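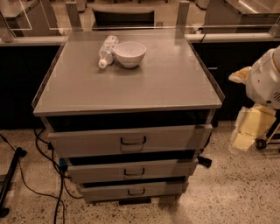

Why I Finally Started Keeping a Walking Log

17 October 2021

I have been walking for years without writing a single thing down. I walked to the shops, I walked to think, I walked when the apartment got too warm in July and there was more air outside than in. And then last winter I bought a cheap notebook with a green cover and wrote "Mirkby, canal path, fog, two herons" on the first page, and I haven't stopped since. I love this thing. I want to tell everyone I meet about it, so now I'm telling you.

It isn't a fancy system. Each walk gets one line, sometimes two if something good happened. I put down where I went, what the weather was doing, how far I got, and then whatever stuck in my head. Some entries are mostly birds. Some are mostly complaints about hills. One of them just says "bakery shut, cried a little, went home the long way" and I remember that morning better than I remember most of my vacations!

The distance part started as an afterthought. I don't own a fitness watch and I don't want one. I measure the route afterward on a paper map with a bit of string, which takes a couple of minutes and is weirdly soothing. I write it in kilometers since the map is in kilometers, and last week I sat down with a mug of tea and added the whole thing up. The total was 1,464 kilometers. I had to do the sum twice. I would have guessed half of that, and I would have been proud of half!

What surprised me more was where those kilometers came from. I thought of myself as somebody who goes on big weekend walks, and the notebook says otherwise. Most of it is short stuff. Down to the Tureck bridge and back. Around the reservoir before breakfast. The loop past the allotments that I do when I've been on the phone too long and my shoulders are up by my ears. The big days are in there too, but they're a thin slice of it.

Speaking of big days, the best one so far was Skonulico. If you've never been, it's the long ridge on the north side of the valley, with the old quarry at one end and a village with one (very good) cafe at the other. I'd been putting it off for ages. The climb is steep for the first hour and then it just opens up, and you get this wide grassy back to walk along with the wind shoving you from the left the whole way. I took too few sandwiches and too many sweaters. I met a dog who carried a stick longer than the path was wide and would not give way to anybody. I got to the cafe ten minutes before the kitchen closed and had lentil soup and a slab of plum cake, and I wrote a whole page that evening instead of my usual line. My handwriting gets worse as it goes down the page. I was so tired and so happy.

A few things I've learned about the notebook itself, if you feel like starting one.

Write it the same day. I've tried catching up on three or four walks at once and they all come out as "nice, cloudy." The good details are gone by the next morning. I can tell you there was a thing about a gate, but what was the thing about the gate? Lost forever.

Use a pencil. Mine lives in the spiral and I sharpen it with a kitchen knife. Ink ran all over my April pages after I left my bag open in a downpour, and there's one walk in there that is now just a pale blue cloud with the word "cows" in the middle.

Don't skip the dull ones. I nearly did, early on. It felt silly to write down a trip to the post office. But the dull ones turned out to be where the year shows up. You can watch the blackthorn come out, then the swifts, then the blackberries, then the first morning I needed gloves, all from the same boring route written down over and over. I noticed this spring that the path by the school floods on the same corner after every heavy rain, and now I know to cross over at the mailbox. Years of wet socks before that!

And it's fine to have gaps. I had a bad cold in the spring and there are almost 5 weeks with hardly anything in them. I used to be a person who'd drop a habit for good after a gap like that. This time I drew a little wavy line across the page and carried on underneath it.

I should say something about shoes, as I get asked. I wear the same pair of low walking shoes for everything now. I used to have proper boots, stiff ones, and I think they put me off going out on ordinary days because lacing them up felt like such an event. The low ones go on in a few seconds and I'm out the door before I can change my mind. They do let water in. I have made my peace with that and I buy wool socks.

The food I carry has gotten simpler too. Water, an apple, a cheese roll, and a square or two of dark chocolate wrapped in foil. For anything over half a day I'll add boiled eggs and a twist of salt in paper, the way we had them on train trips when I was small. Eggs on a hill are about twice as good as eggs in a kitchen.

Next on my list is the Macedo trail, which runs along the old railway line and through two tunnels. I'm told you need a flashlight for the second one, and I'm told it drips. I can't wait. It's too long for me to do in a day, so I'm splitting it in half with a night at the guesthouse in the middle, and I've already been out with the string and the map more times than I'd like to admit. If the weather holds I'll go before the clocks change, and if it doesn't, I'll go in a raincoat.

The green notebook has 200 pages and I'm well into the last quarter of it. I've bought the next one already (red this time, same brand, slightly thicker paper) and it's sitting on the shelf by the front door. If you keep a log of your own, tell me what you put in it! I'd especially like to hear from anyone who draws little maps, which I keep meaning to try.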